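Progress report: the Jultska profile and feed rebuild

Okay, so it's been a busy stretch, and I'm going to try to get it all down before I forget half of it. You asked me to be straight with you about where the grant money has gone and what our members have got for it, and I'd much rather do that in my own words than in the spreadsheet (the spreadsheet is attached anyway, don't worry).

The big one first. The new feed is live! Members can now pick between "newest first" and "people I talk to most," and the choice sticks when they log out. That last bit sounds tiny and it ate weeks. Hiếu Cù rewrote the way we store settings twice, and the second version is the one that held up. I had promised you this for December and we missed it, so thank you for your patience there. I know you had to explain that to your own board.

Privacy settings are next, and they're in decent shape – not finished. We took the old page, which had 23 separate switches on it, and started folding them into three plain choices: everyone, people I follow, only me. The old switches are still there behind an "advanced" link for anyone who wants them, and a few of our long-time members really, really want them. Nga Mai has been answering their messages one at a time and deserves a medal.
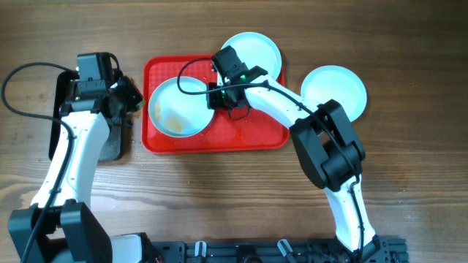 Rhonda Charbonneau

We ran the test group through Baltero, same as last time. We invited 900 members and 122 of them filled in the whole survey, which I was pretty happy with given how long the thing was (my fault, I kept adding questions). Most of them liked the new feed. The complaints were nearly all about notifications: too many, and too hard to turn off on a phone. I agree with them. I got a buzz in the dentist's chair because a stranger liked a comment I'd left on a sourdough post.

So notifications have moved up the list. Bình Nông has a draft of a daily digest, one message a day at an hour you choose, and I've been using it myself. It still sends the digest twice if you change your time zone. He's on it.

Now the part I'm less cheerful about. Moving old photo albums over from Poltia is behind. The albums come across fine but the captions get mangled whenever there's an accent in them, and for a community like ours that means a whole lot of captions. We've paused the move and left the old albums where they are, so no one has lost anything. Amerley Ankrah thinks the fix is on our side, and I'm hoping she's right, as that's the cheaper answer.

On money: we're slightly under on design and slightly over on hosting, mostly from running the old and new feeds side by side. I'd like to shift the leftover design money into the album work. Could you let me know if that needs a form or if an email will do?

Before the next report I want the digest out to everyone, the privacy page finished and the help pages rewritten to match. The help pages still show buttons we took away ages ago, and I get mail about it.

Filed under: Social Networks, Funder Updates, Jultska

Recent posts
Why we're keeping the chronological feed
Test group notes: the survey questions in full
Moving your albums from Poltia: what to expect
Rennie sign-in is going away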